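Progress report to the Lodhi Fund
Olcombe Community Supper and Pantry Project
Covering the spring and summer up to the end of August

Dear Heather and everyone at the Lodhi Fund,

I promised you a proper report this time instead of the two-page summary you got last winter, so please put the kettle on, as there is a fair amount to tell. Most of it is good. One piece of it, the Bramham delivery route, is not where I said it would be by now, and I have tried to be plain about that further down.

The Tuesday suppers

The suppers are still the heart of the thing. We have served 923 meals since our last report, which is more than we had budgeted for, and the room has felt full without feeling crowded (apart from the week of the school concert, when we borrowed chairs from the library and ran out of soup before seven). People come for the food and then stay on for an hour or more, and we have stopped trying to clear the tables while they are talking.

The biggest change since the winter is that we now serve everything family style. We used to plate each meal at the hatch, and the line would go halfway down the hall, with older guests standing far longer than they should. Now the food goes out in big dishes, one lot to each table, and people pass things along. It was slower for the first couple of weeks while everyone got used to it, and there were some grumbles about who had taken the last of the potatoes, but I wouldn't go back. Neighbors who had sat in the same room for a year without speaking have had to ask each other for the bread!

We have also been gradually replacing the paper plates with things that can be washed. You were kind enough to let us move a little money from the printing line to cover this, and it has already cut down what we put out in the trash each week. The choice of what to buy caused more discussion than I would have believed possible. In the end we went for a mix of colors and shapes, picked up in small batches as the money allowed, and the tables look more cheerful for it.
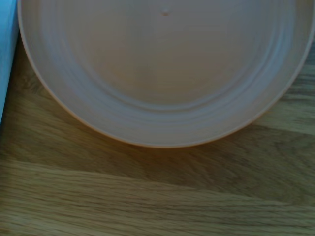
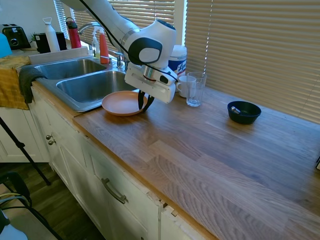

Kevser Kozan
Project Coordinator, Olcombe Community Supper and Pantry Project

The pantry

The pantry now has 255 households on its books. When we wrote our application to you we were planning for far fewer than that, and the increase has come mostly from families where at least one person is working. They tend to come late in the day, so from May we have kept the doors open until eight on one evening a week. The evening session is now our busiest, and the morning one has become a little quieter and easier on the people who need more time.

What people ask for has shifted too. We are giving out less pasta and canned fruit than before and a great deal more in the way of cooking oil, eggs, rice and spices. I have stopped accepting large donations of things we can't move. It felt rude the first time, I will admit, but the store that had offered us the crackers was very nice about it and sent onions the following week.

Our stock sheet had become a muddle by the spring, with three different people keeping three different versions. We moved everything over to Wavance in April. It took most of that month to enter what we had, and I am still finding shelves that were entered twice, but I can now tell you on any given morning how many weeks of staples we are holding, and I couldn't have done that at Christmas.

The Bramham route

We told you that by the summer we would be delivering to 70 homes on the Bramham side of the river. We are not there. The van was off the road for most of June with a transmission problem, and by the time it came back two of our regular drivers had taken on summer work and couldn't do the hours. We kept the deliveries going in private cars for the households who really can't get to us, and everyone on the urgent list received something every week, but we couldn't add new names.

The van is now running well, and we have 4 drivers trained and insured, with another waiting on her paperwork. My plan is to add new homes in small groups through the fall so that we don't promise anybody a box and then let them down. I would like to ask whether the target date for this part of the grant could be moved back by one quarter. The total number of homes would stay the same.

Cooking sessions

These were the part of the proposal I was least sure of, and they have turned into the part I look forward to most. The idea was simple enough: six or seven people, one recipe, ingredients that come out of that week's pantry box, and everyone takes a portion home. The early sessions were a bit stiff. I think I talked too much. Once we let the participants choose the recipes it all loosened up, and we have since had lentil soup made four different ways, a very good cabbage pie, and a long and friendly argument over how much salt belongs in bread dough.

Several of the people who came in the spring are now helping to cook on supper nights, which we hadn't planned for. One of them has asked whether she could lead a session of her own in the fall on stretching a chicken across three meals, and I have said yes before she can change her mind.

Money

The full figures are in the separate sheet. In short, food costs are over budget and fuel is under, the second being a result of the van sitting in the garage for so long. The repair itself came out of our reserve and has not been charged to your grant. We are slightly underspent on training and would like to carry that forward to pay for two more food safety certificates.

What comes next

Over the coming months we will reopen the Bramham list, run the next set of cooking sessions, and replace the big refrigerator in the pantry before it makes the decision for us. We have one quote already and are waiting for two others. I would also like to do a proper survey of guests at the suppers, on paper and in large print, with somebody on hand to help fill it in. The last one was online only and we heard from very few of our older guests.

Heather, you asked in your last letter whether the evening opening could continue through the winter. I believe it can, provided we can find one more person to share the locking up, and I will write to you separately once I know. You would be very welcome to come to supper any Tuesday. We sit down at half past five, and there is usually pie.

With warm thanks from all of us,
Kevser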